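Bavgate Work Table: Set-Up Guide
Section 4. Preparing and Caring for the Tabletop

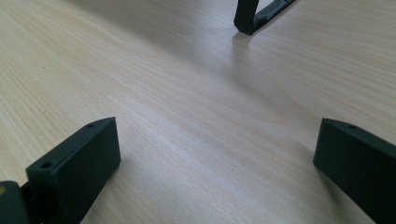 Reading time: 2 minutes

The tabletop has a light wood-grain pattern with a satin finish. The grain varies across the surface, with fine straight lines in some areas and broader curves in others. Differences in tone between one area and the next are normal and are not covered by the warranty.

Complete Section 3 (Legs and Crossbar) before you start.

1. Check that all four feet touch the floor. Turn the foot adjusters by hand until the table no longer rocks.

2. Peel off any remaining protective film, starting at a corner. Pull it back low and slowly. Do not use a blade.

3. Wipe the top with a soft, damp cloth, following the direction of the grain. Dry it with a second cloth.

4. Leave the table for 25 minutes before placing anything on it.

5. Set equipment down flat. Lift items to move them – do not slide them.

6. If you are fitting the Flustlow edge clamp, put the felt pad between the clamp and the tabletop. Tighten by hand only.

Note: Small marks show up best in low light from one side. Check the surface this way before you report a fault.

Caution: Do not use scouring pads, bleach, or solvent cleaners. They can leave shiny patches that cannot be removed.

Caution: Keep the total load under 147 pounds, including anything clamped to the edge.

Replacement parts
Felt pads, pack of four: part 1451
Foot adjuster: part 2231

Order parts through Kimia and give the table's serial number, printed on the label under the crossbar.

Section text: Jingyi Han. Checked by Baoshan Cui, Tue 23 July.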